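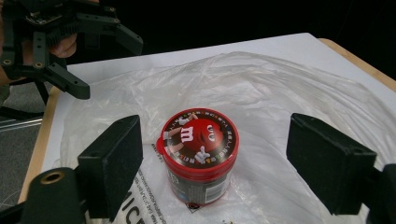

Antes de enchufar la selladora Mimico, mire qué piensa guardar con ella. La publicidad promete sellar «cualquier envase», y eso conviene leerlo con desconfianza. Un bote redondo de plástico con tapa roja, como el de M&M's, ya cierra a su manera y no tiene borde que meter entre las mordazas. La selladora sirve para bolsas, y no para todas.

4. Primer sellado

4.1. Coloque el aparato sobre una superficie firme y conecte el cable.
4.2. Gire la rueda a la posición 2. La posición 6 está pensada para film grueso; en bolsas finas solo hace agujeros.
4.3. Espere a que se apague el piloto. El folleto de Woleck habla de calentamiento «instantáneo»: cuente 28 segundos.
4.4. Alise el borde de la bolsa, sin migas ni grasa, e introdúzcalo recto.
4.5. Baje la palanca, suéltela y deje enfriar la junta antes de tirar de ella.

Nota: la tabla de la caja da 500 cierres por resistencia. No indica con qué plástico se midió — tómelo como un deseo.

Precaución: no toque la mordaza inferior tras desenchufar. Sigue caliente aunque el piloto diga lo contrario.

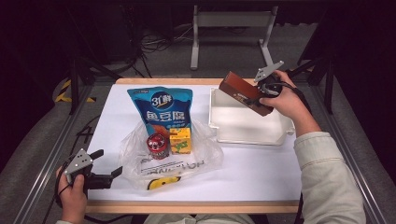
¿Hace falta comprar las bolsas Lumanlan que recomienda el fabricante?
Las bolsas de polietileno corrientes valen igual si el borde está limpio. Pruebe antes con una vacía.

4.6. Si la junta se abre, corte la tira y repita un punto más arriba en la rueda. Si vuelve a abrirse, cambie de bolsa.

Los recambios Borneck encajan en la mordaza superior, no en la inferior.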